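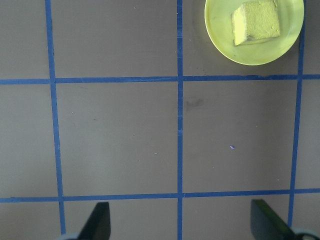
The Boat at Plelard

Kamil Jireš had wanted to sell the boat for three summers before he put the card up in the grocery store. He wrote the price on it in pencil, then went over it in pen. The woman at the register read it and asked if the motor ran.

"It ran in April," he said.

The first call came that evening from a man named Bořivoj Kubíček, who wanted to know how long the boat was, how old it was, and whether it came with the trailer. Kamil told him there was no trailer. His brother-in-law had taken the trailer to haul gravel and had never brought it back.

"Then how do I get it home?" Kubíček asked.

"Where do you live?"

"Across the lake."

Kamil waited for him to think about that. 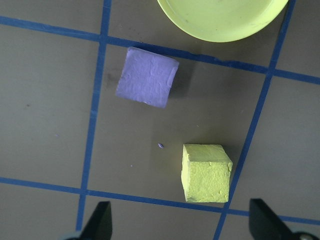

The Buyer

Kubíček came on Saturday in a clean shirt. He was older than he had sounded. He walked down to the dock ahead of Kamil and stood with his hands in his back pockets, looking at the name on the stern. The name was Vrabec. Kamil's wife had painted it, and she had run out of room, so the last letter was thinner than the others.

"I'd have to change that," Kubíček said.

"You can call it what you like."

They took it out. The motor caught on the fourth pull, and Kamil let the other man steer. The wind was coming down from the north end and the water was rough past the point. Kubíček kept the bow into it and didn't talk. He knew what he was doing. Kamil sat up front, facing backward, on the cushion where he had not sat since she was alive, because that had been her seat and he had always been the one at the motor.

From there you could see the whole town. He could see his own roof, and the patch on it, and the neighbor's kids jumping off the swim raft. He had not known you could see the church clock.

"What time does that say?" he asked.

Kubíček turned to look. "Ten after twelve."

"It's slow."

"It was always slow," Kubíček said. "I grew up here. We left when I was nine."
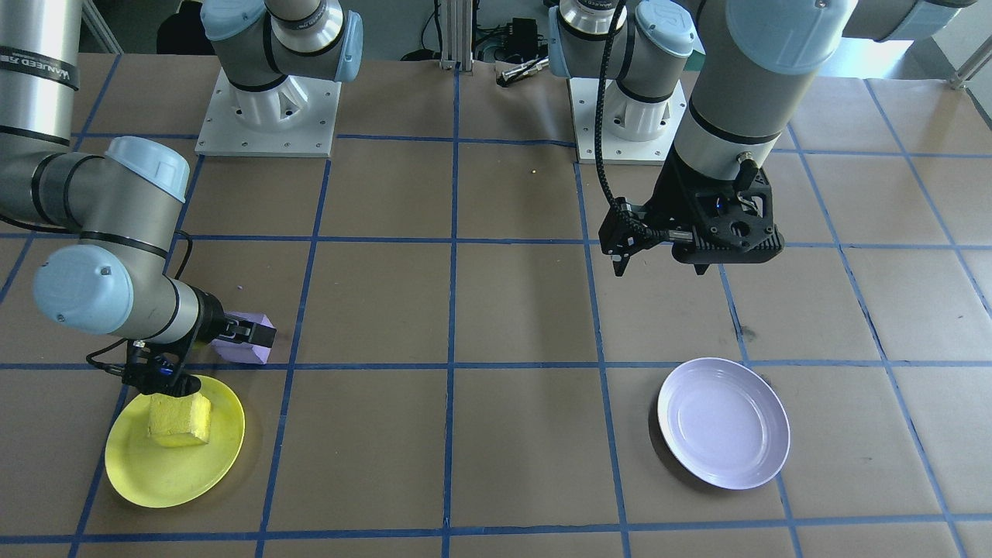 Signe Westerberg
Staff writer, fiction

They tied up at the dock and Kubíček counted out the money on the lid of the bait box. It came to 140 less than the price on the card. He said that was for the trailer. Kamil said all right.

He held the line while Kubíček got back in. The motor took two pulls this time.

"About the name," Kubíček said over the noise. "I might leave it a while."

"It's just paint," Kamil said.

He threw the line into the boat and watched it go as far as the point. Then he walked up to the grocery store to take down the card. The woman at the register asked what he had gotten for it, and he told her, and bought a loaf of bread and some onions.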